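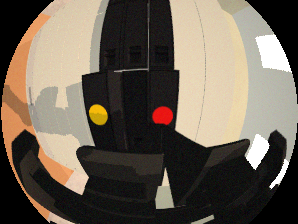
Price the View Before You Price the Arm

Anqi Xie
6 Feb 2024

Most equipment requests for a robot cell arrive with the same four lines: arm, gripper, controller, installation. Cameras go under accessories. Simulation, if it is mentioned, goes under engineering time, where it can be cut without anyone having to strike out a line. My position is that simulation of the camera view should be a separate purchase, approved and finished before the gripper order is released.

A rendered fisheye view with the hardware in it settles questions that a data sheet leaves open. In the render at the top of this page, the robot's own dark parts take up the middle. Between the left gripper piece and the diagonal link there is a narrow opening where lighter surfaces show. The yellow and red discs stand out well against the black block, and the gray shadow on the left beige surface covers a good part of it. None of these conditions can be read from a payload rating or a stroke length.

What the data sheet leaves out

A gripper data sheet gives mass, stroke, force, and mounting pattern. A camera data sheet gives resolution, field angle, and minimum distance. Each is correct for its own product. Neither states how much of the field the gripper will block once both are bolted to the same arm, and neither supplier will accept responsibility for the figure. The buyer owns that number whether or not the buyer has calculated it.

The usual answer is to specify a wider lens. This is weaker than it sounds. A wider lens adds area at the outside of the view, where straight edges bow and fewer pixels fall on a given part. If the blocked region is at the center, the added area does nothing for it. The purchase order goes up and the obstruction stays where it was.

The second usual answer is to move the camera. Moving it means a different bracket, a different cable length, and sometimes a different clearance envelope for the whole arm. On paper that is a small change. After delivery it is a change order, a new drawing, and a repeat of the safety review.

An accounting problem

I compared two quotations last October for a cell in our Midow building. Brokier quoted the arm and gripper as a package, with camera placement "to be determined at commissioning." Fleltemau quoted the same class of equipment and listed 80 hours of simulation as a separate item, payable on delivery of the rendered views and the model files. The Fleltemau total was higher by $2,119.

Purchasing recommended Brokier. On the form we use, that was the right recommendation. The form compares totals and lead times and has no field for work that has been put off. "To be determined at commissioning" is an unpriced item, and our form scores an unpriced item as zero.

We bought from Fleltemau, after an argument. They used 76 of the 80 hours and the remainder was credited. The camera bracket was redrawn during that period, while it was still a file. I can't say what the other quotation would have cost us in the end, and I distrust articles in this field that claim to know such things. The claim I will defend is narrower. One bid had a price for the work and the other did not, and our form treated the second bid as cheaper.

What to ask for

A request for simulation should be written like any other technical purchase. "Include simulation" will get a video of the arm moving, seen from across the room, with good lighting. That is sales material. It shows reach, which the data sheet already covered.

The request should state:

Views rendered from the proposed camera position, using the lens model of the camera to be purchased, with distortion left in.

The full gripper geometry in the view, including linkages and outer arms, at open, half-closed, and closed positions.

Shadows enabled, with light sources placed according to the room drawing.

Model files delivered in a format the buyer can open without the supplier's license.

A named revision for the gripper model, so that the render can be tied to the part that ships.

The third item gets dropped most often. Flat, shadowless renders are faster to produce and look cleaner in a report. They also hide a failure that is common with dark grippers, in which the shadow of the hand lies across the work surface and gives the vision software a second outline to deal with. If the supplier's tool can't cast shadows, the quotation should say so and the price should reflect it.

Objections

Yu, who runs our maintenance group, holds that simulation hours are better spent on the floor with real hardware. The objection has merit. A render with simple flat surfaces says little about glare, worn finishes, dust, or a cable that sags after a month. I would not accept a cell on the strength of rendered views, and I would not reduce commissioning time to pay for them.

The two activities answer different questions, though. Geometry is cheap to check in a model and expensive to check in steel. Surface behavior is the reverse. A budget that funds only one will pay for the other later, under a heading such as "rework" or "contingency," where it is harder to find and will not inform the next purchase.

A second objection is that small buyers lack the staff to review a render. I find this less convincing. Deciding whether the part can be seen past the gripper takes a printout and someone who knows the job. The operator who will load the cell is usually a better reviewer than the engineer who specified it, and should be paid for the time from the project account.

The third objection is schedule. Holding the gripper order until the views are accepted adds 2 weeks in our case. The arm and controller can be ordered in parallel, as their lead times are longer and their selection rarely depends on the camera. Only the gripper, the bracket, and the lens need to wait.

Changes to the form

I have proposed one change to our capital request form for the next budget cycle. Any line marked "to be determined" must carry a figure, entered by the requester if the supplier declines to give one. The estimate may be poor. It will still be closer than zero, and it will sit in the column that purchasing adds up.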